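Dishwasher door drops down by itself after moving to a new kitchen

Posted in Kitchen and Laundry, Saturday, July 18, 2020

Hutsuliak_home

In June we moved to a rented flat in Skirbridge and the kitchen has a built-in dishwasher. The door does not stay where I leave it. If I open it halfway it falls down, and when it is fully open I am afraid to pull out the lower rack with plates on it. The washing is good, I have no complaint there. 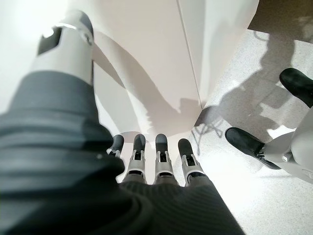
The landlord says it was always like this and I should simply hold the door. I am not tall and I have one hand for the door and one for the plates, so this becomes tiring every evening. Can I adjust something by myself, or must I call a repair person? One local shop wanted 126 dollars only for the visit.

drindine7

First look if the machine is fixed to the countertop. Many rented kitchens have it only pushed in. Open the door a little and search for two small brackets at the top, with screws. If they are missing, the whole machine can tip when the lower rack is full, and this must be fixed before you touch the springs.

Then the springs. They are at the two sides near the bottom. Switch off the power, pull the machine out slowly, and move each spring to the next hole — the same hole on both sides, otherwise the door will twist.
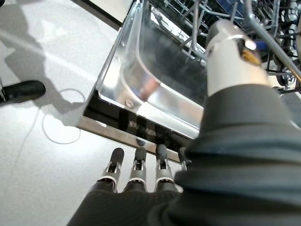

Dishwasher with the door open

Please don't lean on the open door while you work. I did this once and bent a hinge.

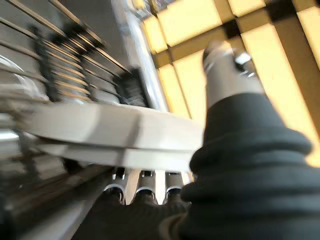

Posted by Zedcombe — member, 426 posts

I agree with the answer before me, but on some models there is also a cord between the spring and the hinge, and the cord breaks more often than the spring. A new pair is not expensive. Write down the model number from the edge of the door before you order, I ordered the wrong ones and waited almost 2 weeks for nothing.

Also ask the landlord again, in writing this time.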